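# Mormont

Mormont is a hand-held gripper for recording pick-and-place demonstrations, built in a shared workshop. This repo has the print files, the firmware and a small sample set called Flavine.

## Parts

- Printed body, handle and two finger mounts
- Soft finger pads, ridged on the inside
- One servo, one wide-lens camera
- Rukeo driver board (rev 3 or later)

The body takes some 700 g of filament if you print the handle solid. Rev 2 boards will boot but drop frames.

## Building

Print the fingers first and check the fit before you start on the shell. Glue the pads with the ridges facing each other and leave them clamped overnight. The camera cable goes in before the top shell. Don't run it under the servo horn.

Run `calibrate.py` after every pad change. It writes to `config/ambrose.yml`, named after the first prototype.

## Data

Flavine has 400 short clips, split into 4 folders by task. Faces are blurred. Audio was never recorded. Folder names changed in November, so older scripts need the new paths.

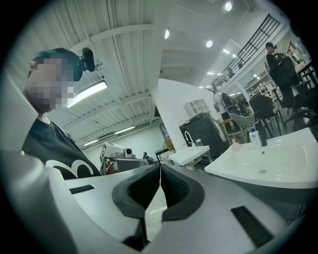

Can I use the pads from another gripper?

Any pad up to 3 mm thick at the base will fit the mounts. Thicker ones stop the fingers from closing fully.

Contact: Tudor Zamfir, through the issues page | © Mormont project | Back to top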